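Write the House Rules Before You Teach the Arm
Hanan Twal
2026-03-04

I keep a notebook of the rules people give their robots, the way some folks keep recipes, and over the years I have come to believe that the best ones sound like something your aunt would say when you came to stay. Put it back where you found it. Don't reach over the stove. If you aren't sure, stop and ask! They are humble rules, and I would like to make the case that we should be writing a lot more of them, and earlier.

At Bovberg, where I spend most of my working days, our kitchen tasks live in simulation for a good long while before anybody plugs in a motor. We have a rendered counter, an arm, and a handful of ordinary things to pick up. For a long time our only written standard was the success score. If the spatula ended up where the task said it should, the run passed, and we all went to lunch feeling pleased with ourselves.

Then a colleague from Shirazi came by in May and sat with us through 50 passing runs. She was very kind about it. In 6 of them, she pointed out, the arm had leaned on something on its way to the spatula, and our score had nothing to say on the matter. Well, of course it didn't. We had never told it that leaning was rude.
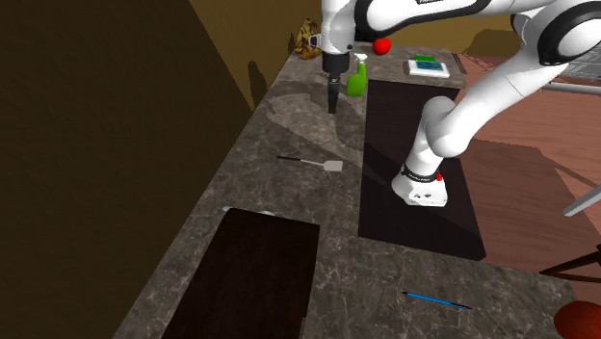
What belongs in a house rule

I think a good rule for a shared counter should be short enough to read out loud and plain enough that two people watching the same run would agree on whether it was broken. "Move safely" fails on both counts (I have sat through the meetings, and I could tell you stories). "No link but the gripper may touch the counter or anything lying on it" does much better. You can check it in software, and you can check it with your own two eyes.

That rule covers the whole arm, elbow and all, and I would ask you to be stubborn about this. We all watch the fingers, because the fingers are where the job gets done, and meanwhile there is a great deal of arm following along behind them. A spray bottle doesn't care which part of the robot knocked it over.

I would also ask for a rule about the things that aren't part of the task. The team at Nendier gives every object a keep-clear distance, whether or not the robot has any business with it, and I have borrowed the idea shamelessly. It took us an afternoon to set up, and then a good deal longer to stop arguing about the spoon.

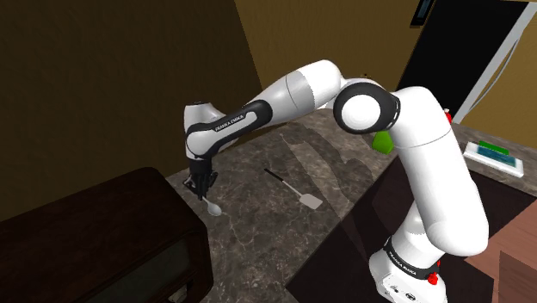

Gripper over the spoon, with the spatula lying beside it on the simulated counter.

Now, people I respect tell me that all this slows the work down, and they have a point. When we reran our old set of 300 episodes under the new rules, our pass rate slid to 87 percent, and I won't pretend that was a cheerful morning. Somebody suggested we keep the old number for the slides. I would much prefer the lower number with the rules printed right beside it, so that a person reading our results knows what we counted as good behavior and what we let go by.

There is still plenty we haven't settled. The Vundier folks want one common list for every kitchen setup, and I lean toward a small shared core with each lab adding its own lines underneath, the way every household has its one peculiar rule about the dish towels. I'm happy to be talked out of it. Bring your list, and I'll bring mine, and we can start with the ones we both already have.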